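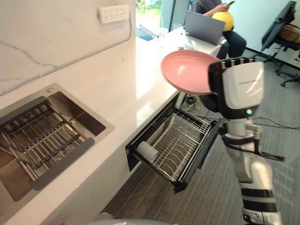 Wultby Kitchen Cell
Demonstration unit and open day information

Home > Equipment > Service and household > Wultby

Wultby is a two-arm mobile robot set up for kitchen handling work: clearing, loading, unloading and putting away. It is sold as a complete unit with software, chargers and a training course for operators. The demonstration unit is kept at our Rindlow site and can be seen working on open days or by appointment.

What it does at a demonstration

The standard demonstration is plate handling between a counter and a pull-out drawer with a wire dish rack. The operator starts the job from a tablet and stands back. The robot drives up to the counter, takes one plate at a time by the rim and sets it upright between the tines. It can also run the job the other way, from the rack to the counter.

We use ordinary tableware. Visitors are welcome to bring their own plates, within the limits listed under Specifications. Glasses and cutlery are not part of the standard demonstration. If you want to see them handled, tell us when you book so that the right program can be loaded.

Plates are placed by vision. There are no markers on the dishes or the rack, and the drawer does not have to be opened to the same position each time. If the robot cannot find a free slot it stops and asks the operator what to do.

Specifications (demonstration unit)

Arms: 2
Fingers per hand: 5
Maximum plate weight in the standard program: set by the operator, factory limit applies
Plate shape: round, flat or shallow, with a rim that can be gripped
Control: tablet, with wired stop button
Head camera: included
Battery: removable, spare included
Floor: hard floor or low-pile carpet

Cables lying on the floor should be covered or moved out of the driving area before use. A cable cover is included with the unit.

What is included in the price

Robot with both hands fitted
Battery, spare battery and charger
Tablet with operator software
Wired stop button
Cable cover
Operator training at Rindlow for up to 6 people
Printed manual in English

Optional

Tirkby soft finger pads, for glazed or wet dishes. Sold in sets, one set per hand. The pads are a wear part and should be checked weekly.

Stöckli transport case with wheels. Takes the robot with the arms folded. The hands are removed and packed separately.

Open day at Rindlow

The next open day is 2018-10-28. Doors open at 10 a.m. and the last demonstration starts at 3:30 p.m. Each demonstration takes half an hour, including time for questions. Groups are limited to 5 visitors so that everyone has a clear view of the counter.

Gadisa Adugna will run the robot and answer technical questions. Thaddeus Castellanos will be on hand to discuss prices, delivery and rental. Please book a time in advance using the form on the contact page. Visitors without a booking will be fitted in where there is room.

Closed shoes are required in the demonstration area. Bags and coats can be left at the front desk. Photos and video are allowed. Visitors must stay outside the marked area while the robot is driving, and children must be with an adult at all times.

Parking is behind the building. The entrance is on the ground floor and there are no steps.

Private visits

Companies that want to test their own dishes or racks can book a private visit on a weekday. Send us the outside measurements of the rack and a photo of each type of plate before you come. A private visit lasts half a day. The fee is taken off the price if you order a unit later.

Delivery and rental

Units are built to order. Delivery time is confirmed in the written quote. Rental is available by the month and includes operator training. Optional parts can be rented with the unit, except for finger pads, which must be bought.

Related pages: Finger pads and wear parts | Transport cases | Operator training | Contact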